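List: Clivthorpe Shared Kitchens, facilities
Subject: Re: Sponge storage at the sink counter

On Sunday, the Porbridge site wrote:
> We still find sponges left flat on the counter after the evening
> session. The undersides stay damp overnight and smell by morning.
> Has anyone settled on a rack, and does it matter which way up the
> pads go? Also, are you still buying the plain foam ones?

We settled on a wire rack in February and have kept to it. Answers in order.

Rack. Black coated wire, rectangular grid base, a row of upright wires. It was sold for dishes. The useful property is that the base holds the sponge clear of the stone and air gets to five sides of it. We tried a solid tray first and dropped it after two weeks, as water pooled under the foam. Lean the rack back against the wall if the counter is shallow. It takes less depth that way and the sponges stay put.

Orientation. Pad up, foam down. The foam holds most of the water and drains through the grid. Three sponges side by side is our working limit. A fourth fits, but the overlap gets large enough that the middle ones dry slowly. 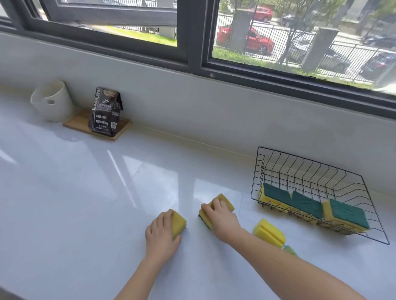 Window counter, Clivthorpe. Rack at the back right, three sponges in it, pads up.

Type. We buy yellow foam with a dark green scouring layer, from Plostus, in cartons of 100. Plain foam was cheaper per piece but tore at the corners. A carton lasts us 14 weeks with the present number of sessions. The slotted sponges are a separate item. The slot goes over a rim or blade. Please don't put them in the general order, because Polák invoices them on a different account.

Before racking: rinse, squeeze twice, no wringing. Wringing splits the glue line between foam and pad. We discard when the pad lifts at a corner or when the foam no longer springs back.

Counter. The coffee tray stays on the left, against the wall below the window, and the rack stays on the right. Please keep that spacing if you copy the layout. With the two side by side we had splashes on the coffee bag.

One open point: the coating on the grid base has started to chip at two welds. If Porbridge has a source for a stainless rack of similar width, post the part number to the list. Ours has to fit an 80 cm run of counter with the tray in place.

--
Facilities, Clivthorpe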